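Bench Time and Return Routes: How Substitutes Came Back Into the Lineup in an Amateur Soccer League

Student project report, Sports Studies
Leokadia Wilczyńska and Dong-hyun Heo

Background

Most writing about substitutes in soccer looks at what they do once they are on the field, such as goals, distance covered and late wins. We wanted to look at the other side of it. Our question was how a player who has lost a starting place gets it back, and whether coaches and players agree on what made the difference.

We chose the amateur league in Trosurlow because we both had contacts there and could go to matches without much travel. The league plays on Saturday afternoons. Squads are small, people miss games for work, and the same coach usually picks the team, runs training and drives the van. We expected this to make the reasons for selection easier to trace than in a professional club, where several people have a say.

Two clubs agreed to take part, Ruvico and Lolora. A third club said yes at first and then stopped answering our messages after the coach changed in November. We left it out.

What we did

We collected team sheets from both clubs for the first part of the season. From these we marked every case where a player who had started at least two matches in a row was then left on the bench or out of the squad. We called this a "drop." We then followed each dropped player until he started again or until our period ended.

There were 81 drops in total. This was more than we had planned for, so we interviewed 11 players and did not try to reach everyone. We picked them so that both clubs and all positions were covered. We also interviewed 4 coaching staff, two from each club.

The interviews took between ten minutes and half an hour. Most were done after training. Leokadia did the Lolora interviews and Dong-hyun did the Ruvico ones, and we listened to each other's recordings before coding them. Players were asked what they thought the reason for the drop was, what they were told, and what they did afterward. Coaches were asked the same things about the same cases, without being told what the player had said.

Injuries were counted separately. If a player was out because of an injury and started again as soon as he was fit, we did not treat it as a drop. If he was fit and stayed on the bench, we did.

Results

The most common way back into the team was somebody else's absence. In both clubs, more returns followed a teammate missing a match than followed a good performance as a substitute. Coaches accepted this when we showed them the sheets. Players mostly did not. Nine of the players we spoke to named training effort as the main reason they got back in, and only two mentioned that the regular starter was away.

Goalkeepers were a special case. A dropped goalkeeper at either club stayed out longer than any other player, and the Ruvico second goalkeeper told us he had stopped expecting to play unless he heard that the first one was working that weekend.

Communication was weaker than we thought it would be. Both clubs post the lineup in a group chat on Friday night, and for several players this was how they found out. One Lolora midfielder said he read the list three times looking for his name. His coach believed he had spoken to him about it after training, but the player remembered that talk as being about his passing.

Full-backs and wide midfielders moved in and out most often. Center-backs moved least. The coaches explained this by saying they wanted to keep the same pair together, even when one of them was having a poor run.

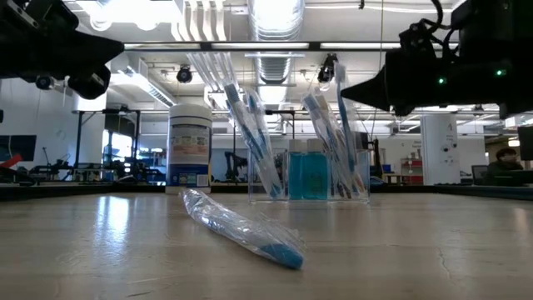
The difference between the two clubs was mostly in away matches. Ruvico changed more starters for away games because fewer players could travel, and this gave bench players a regular chance. At Lolora the same group traveled nearly every time, so a player who was dropped there waited longer. One of the Lolora staff said he had not noticed this pattern before but thought it was fair to point out.

Problems with the study

The team sheets were not always complete. Two Ruvico sheets had substitutions written in without times, and on one the shirt numbers did not match the names. We asked the coach and used his memory, which may be wrong.

We had a small travel and printing grant of 500 from the Śliwiński student fund. It covered bus fares for home matches but only some of the away ones, so our own notes on away games are thin and we relied on the sheets.

We also know several of the players at Lolora personally. Some may have been more open because of this, and some less.

What we would do next

A full season would be better than part of one, especially since absences go up in winter. We would also like to ask the regular starters how they see the players behind them. Both clubs have said they would take part again, and Lolora has asked for a copy of the table of returns by position, which we will send once the names are removed.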